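The Well at Moncrieff

by Delphine Zamora

The water went bad in January, after the thaw, and by the end of the month Jeanie Pollock had stopped giving it to the dog.

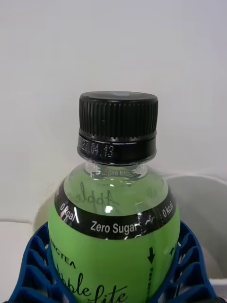
She still used it for the floors. It had a taste like a coin held under the tongue, and it left a ring in the sink that came back a day after she scrubbed it off. Her husband would have had an opinion. He had dug out the old well casing himself the summer they moved to Moncrieff, and he had told anyone who stopped by that it was the best water in the county. He had been dead for six years, and the water had waited that long to turn on her.

She called the county and was told someone would come out. Ten days later a man came up the drive in a white pickup with a dented tailgate. He was tall and had a cold, and he introduced himself on the porch as Elikem Ansah.

"You're the one with the metal taste," he said.

"I'm not the only one. Ask across the road."

"I'll ask across the road after."

He went down to the basement with his case and ran the tap by the pressure tank for a long time. Jeanie stood on the stairs. She didn't like people in the basement. There were still 200 jars on the shelves from the years when she had put up everything that came out of the garden, and she knew what it looked like, a woman alone with that many beans.

"How deep is it?" he asked.

"Two hundred feet. My husband wrote it on the beam."

He looked up and found it, in carpenter's pencil, over the furnace. Under the depth was another number, 417, with a line drawn beneath it.

"What's that one?"

"I don't know. I always figured it was what he paid."

Elikem wrote both of them down. He filled his bottles, labeled them, and wiped his nose on his sleeve when he thought she had turned away. She made him take a cup of tea made with store water. He drank it standing up.

Across the road lived Zbigniew Nowakowski, who had not spoken to Jeanie since the business with the fence. It had been her husband's fence, and it had gone up a yard too far to the east. Zbigniew had measured it and come over with the tape still in his hand. Words were said. After the funeral he left a ham on the porch with no note, and she ate it and didn't thank him, and that was how things had stood.

She watched from the kitchen as the pickup crossed the road. It stayed there until nearly four o'clock. When it finally backed out, Zbigniew stood in his yard for a while with his hands in his coat, looking at her house. Then he walked over.

She opened the door before he could knock.

"He asked me about the tannery," Zbigniew said.

"What tannery?"

"Vasa. Before your time. It was up the hill, where the pines are." He didn't come in. "I told him what I knew. I told your husband the same thing, when he was digging."

"You told him what?"

"To go deeper. The first water up here is no good. You have to go under the shelf. I told him where my father's well was, and how far down, and he wrote it on his hand."

Jeanie thought about the beam in the basement. She asked him how far down his father's well was.

"Four hundred and seventeen," Zbigniew said. "Mine is the same well. I never had a bad glass until this winter, and now it's only a little bad. Yours must be terrible."

"It is terrible."

"He ran out of money, I think. He stopped at two hundred. He told me he would do the rest the next year."

She had lived for thirty years over that pencil mark and dusted the beam every spring. She wasn't angry, or she was, but it was mixed in with other things and she couldn't get it out by itself. He had been so proud of the water. He used to hold a glass of it up to the window for company.

"You'd better come in," she said. "You're letting the heat out."

He wiped his boots for longer than he needed to. She put the kettle on, and he sat in the chair by the radiator, which was not the chair her husband had used, and she was glad she didn't have to say anything about it.

The letter from the county came in March. It was signed by a Heiðrún Stougaard, and it had a table of results that ran to the second page. Most of the lines said the amount was within limits. Three did not. The last paragraph gave her a case number, 2406, and said that funds might be available to homeowners for the deepening of existing wells, and that she should allow some time for a reply.

She read it twice and took it across the road. It was the first time she had been up his walk. He had the same letter open on the table with a different number on it, and his glasses were folded on top.

"Are they going to pay?" she asked.

"They say 'may.' May is not yes."

"No."

"But if two houses ask together," he said, "then it's one truck. One drill. It costs them less." He had drawn it out on the back of the envelope – her house, his house, the road between them. He had drawn the fence too, and he had put it where it really stood, a yard too far to the east. He saw her looking at it.

"I left it," he said. "It's been there so long."

They filled out the forms that afternoon. His handwriting was better, so he did hers as well. On the line for the depth of the present well he wrote 200, and on the line for the depth requested he stopped and looked over at her, and she told him the number.

Walking home, she could smell the ground. The ditches were running on both sides of the road, and the dog had come down to the end of the drive to wait for her, though he was too old for it and would be stiff all evening. She took him in and filled his bowl from the jug on the counter, and then she went down to the basement and turned on the light over the furnace.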